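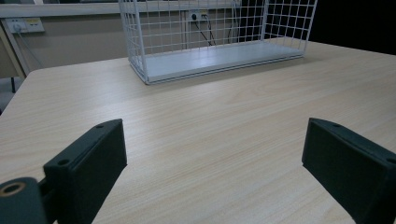
공연 예매 서비스 스톨테오, 트림스카 콘서트홀 가을 시즌 입장권 판매 개시

공연 예매 서비스 스톨테오(Stolteo)는 트림스카(Trimska) 콘서트홀의 가을 시즌 입장권을 오늘 오전 10시부터 판매한다고 밝혔다. 트림스카 콘서트홀은 2,232석 규모의 공연장으로, 이번 시즌에는 관현악과 실내악, 합창, 어린이 음악극이 무대에 오른다.

시즌 개막 공연은 10월에 열린다. 바이올리니스트 류비차 오브라도비치(Ljubica Obradović)가 안젤로프스키 현악 합주단(Angelovski)과 협연하며, 1부와 2부 사이에 휴식 시간이 있다. 개막 공연은 좌석 등급에 따라 가격이 다르고, 3층 뒤쪽 좌석은 학생 할인을 받을 수 있다. 할인 입장권을 산 관객은 입장할 때 학생증을 제시해야 한다.

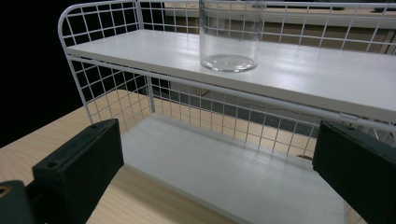

입장권은 스톨테오 홈페이지와 모바일 앱, 콘서트홀 1층 매표소에서 구입할 수 있다. 개막 공연은 1인당 2매까지만 예매할 수 있으며, 다른 공연에는 매수 제한이 없다. 온라인 예매 시 좌석 배치도에서 원하는 자리를 직접 고를 수 있고, 결제를 마치면 모바일 입장권이 바로 발급된다. 종이 입장권이 필요한 관객은 공연 당일 매표소에서 예매번호를 알려 주고 받으면 된다.

스톨테오는 시즌권도 함께 내놓는다. 시즌권은 500매 한정이며, 구매자는 시즌 내내 같은 좌석을 이용한다. 지난 시즌권 소지자에게는 기존 좌석을 먼저 선택할 수 있는 안내 메일이 발송됐다. 휠체어석과 동반자석은 전화로도 예매할 수 있다.
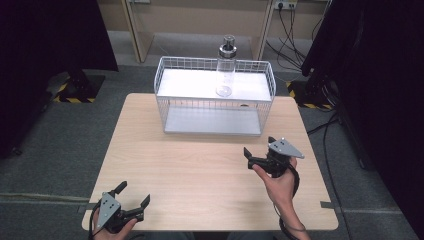 어린이 음악극 '투스투메로(Tustumero)'는 낮 공연으로만 진행된다. 관람 시간은 휴식 없이 한 시간이고, 보호자도 입장권이 있어야 한다. 공연이 시작된 뒤에는 안내원의 지시에 따라 뒷좌석으로 입장하게 된다.

즈덴카 파블로비치(Zdenka Pavlović) 스톨테오 공연사업팀장은 "지난 시즌에는 매표소 대기 줄이 길다는 의견이 많아 이번에는 당일 수령 창구를 2개 늘렸다"며 "예매 내역 변경도 앱에서 할 수 있도록 했다"고 말했다.

취소 수수료와 환불 기한은 공연마다 다르며, 예매 화면의 공연별 안내에서 확인할 수 있다. 출연진과 프로그램은 주최 측 사정으로 변경될 수 있다.

문의: 스톨테오 고객센터(홈페이지 내 일대일 문의)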